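The Mokora cell at Laing stopped in September, on cycle 1074, with a grey cloth still in the gripper. The grip sensor had read "open" for 12 seconds.
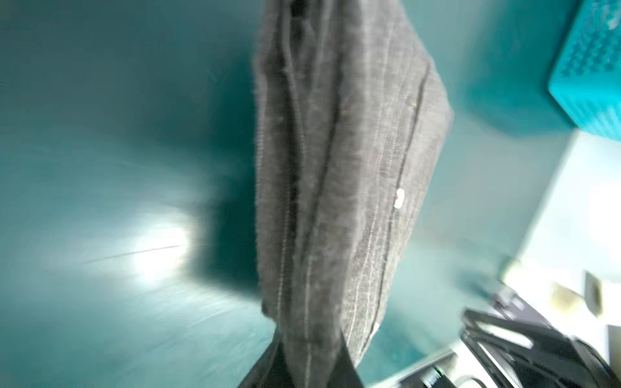 Ronja Lindqvist

"Folds are the difficulty," says the Prellus engineer who traced the fault. "A bunched cloth holds the fingers apart, and the controller took that gap for a release." The arm then moved at 80 per cent speed. The threshold has been lowered by 2 mm. She wants a second sensor.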